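## 4. Where the Dishes Stand

The literature on household robots has been promising to do the dishes for a long time, and by the standards of the promise we are behind. By the standards of the field we are doing well enough to publish. This section tries to keep those two standards apart, which is harder than it sounds, as funding applications tend to use the first and results tables the second.

### 4.1 What counts as a chore

Most benchmarks score a chore as a chain of skills: reach, grasp, lift, carry, place, let go. A robot that finishes five of the six gets partial credit. A teenager who does the same gets none, and we think the teenager's parents have the better metric. In the Drumness protocol, a trial is passed only if a person walking into the kitchen afterward would have nothing left to do. A mug put away with the tap left running is a fail. A mug put away in the wrong cupboard is a fail, although we argued over this one for most of March.

The protocol covers 15 chores. Nine are kitchen chores, four belong to the laundry, and two (sorting fasteners into bins, wiping down a drill press) come from the small machine shop at Stultcombe, where the staff were keen to be rid of them. Each chore was tried 50 times by the same platform with the same policy, and no one was allowed to tidy up between attempts beyond resetting the objects to their starting places. We mention this because earlier work, our own included, has been generous with the word "resetting."

### 4.2 The sink

We give the sink its own heading because it ate a large share of the project. Stainless steel shines, and it shines differently at ten in the morning than at four in the afternoon. Depth sensing over a polished basin returns a surface that is partly basin, partly ceiling light, and partly opinion. The Filtau depth module we used handles matte countertops without complaint and treats a sink as an abstract painting.

Then there is the matter of the rack. People use dish racks without thinking, and one consequence is that they put things in them any old way. In the standard mug task the mug starts on its side in a rack over one half of a double sink, and has to end upright on the counter (Figure 3). There are several reasonable ways to pick it up and one obvious way to knock it into the basin. Our policy found the obvious way early and was slow to give it up.
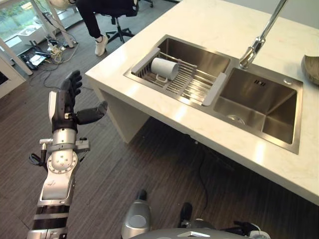

**Figure 3.** The mug task at the double sink. The mug lies on its side in the rack over the left basin, its mouth to the right and its handle pointing down; the robot's raised hand is at left.

### 4.3 Results for the mug and its relatives

Of the 50 mug trials, 31 passed. Eleven of the failures happened at the grasp, five at the turn from sideways to upright, and three at the very end, when the mug was on the counter and the hand would not quite leave it alone. This last group is our favorite. The fingers opened, the arm began to back off, and one fingertip stayed hooked on the rim. The planner regarded the task as complete. The mug, which went along for the ride, did not.

The handle explains much of the rest. When it points down, as in Figure 3, a person tends to pinch the wall of the mug, roll it, and find the handle later if it is wanted at all. The demonstrations we trained on include this move, but they also include every other move, because our operators were under instructions to act naturally and took us at our word. The training set holds 3,088 demonstrations across all 15 chores. Trimming it to a single preferred grasp per object made the mug task more reliable and the saucepan task much worse. We put the full set back.

Bowls did better than mugs. A bowl has no handle, so there is nothing for a robot to have views about. Flatware did worse than anything else in the kitchen, and one teaspoon was never picked up at all. It is still with us and is used for coffee.

### 4.4 Speed

A person asked to set the mug upright on the counter does it without breaking off the conversation. Our median passing trial took 50 seconds, most of them spent above the rack while the policy revised its estimate of where the mug was. The mug had not moved.

We looked at whether this matters. The Koutsoukos survey, which we ran before building anything, asked households which chores they would hand over and how long they would let a machine take. The answers were forgiving, as long as the machine was quiet and could be left alone. A robot that needs all night to clear a sink would be welcome in many homes. A robot that needs all night and an engineer standing next to it would not, and for most of the trial period we had the second kind. Operators stepped in during 12 of the 50 mug trials; every one of those is counted as a fail above, including two that we are fairly sure would have come good.

### 4.5 The shop, for comparison

Fastener sorting passed 44 times out of 50, the best result in the study. This should surprise no one. The bins are bolted down, the lighting is constant, and the parts arrive on a flat gray tray. Industrial work has spent decades arranging itself to suit machines. Kitchens have been arranged to suit people, and, to judge by the homes we visited, not even that has been carried through consistently.

It is tempting to conclude that the kitchen should be rebuilt around the robot, with marked racks, matte sinks, and mugs of an approved shape. We tried a mild form of this. With a strip of matte tape along the rim of the basin, grasp failures fell from eleven to six over a further 50 trials. The tape also peeled, collected crumbs, and had to be replaced by hand, so that the robot had in effect added a chore to the list. Under the Drumness protocol we are not sure how to score that.

### 4.6 Limits of the present trials

All kitchen trials took place at one counter, with one sink and one rack. The policy has never met a sink with dishes already soaking in it, and we expect the introduction to go badly. No trial involved soap. Training ran to 4,000 hours of compute on a shared cluster, a figure we report for completeness and would ask readers not to divide by the number of clean mugs.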